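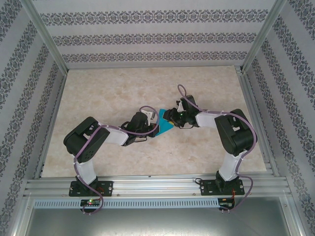
Chapter 7

Keeping Food Hot: Holding Cabinets and the Serving Line

If you have ever worked a lunch service in a busy canteen, you will know that cooking the food is often the easier half of the job. The harder half begins when the trays come out of the oven and the queue has not yet arrived – or has arrived all at once, as it tends to do on a Monday. Somewhere between the oven and the plate the food has to wait, and how it waits decides a good deal about how it tastes.

Hagos Admasu ran the kitchen at the Cerndale works canteen in Utport for many years, and he used to tell new staff to think of the holding cabinet as a colleague who needed to be woken up early. He meant that it should be switched on well before the first tray was ready. A holding cabinet is built to keep hot food hot. It is a poor tool for heating cold food, and a cabinet that has only just been turned on will take warmth out of whatever you put inside it.

In this chapter we shall look at the equipment that does this quiet work: upright cabinets, heated drawers, wet and dry bains-marie, and the lamps that hang over the pass. We shall spend a fair while on moisture, which students tend to skip (please don't!), and on why roast potatoes and rice pudding should never share a cabinet if you can possibly help it.

We shall also return to the Cerndale canteen, which served 946 meals on its busiest day from a kitchen that was laid out for far fewer. When Shewit Gashaw took over, she kept a notebook of every tray that went back uneaten, and her notes are the basis of the exercises on batch sizes later on. Her first change was a small one. She asked for nearly 70 portions of each dish to be cooked at a time, with the next batch started when the first was half gone, and the cabinets were never again filled to the top before the doors opened.

Before you read on, it would be worth looking back at your notes on oven loading from Chapter 6, as the tray sizes used there are used again here.

7.1 What a holding cabinet does

A holding cabinet is, at its simplest, an insulated box with a gentle heater and a thermostat. Most have a fan as well, to move the warm air between the shelves, and many have a water pan in the base. We shall begin with the heater.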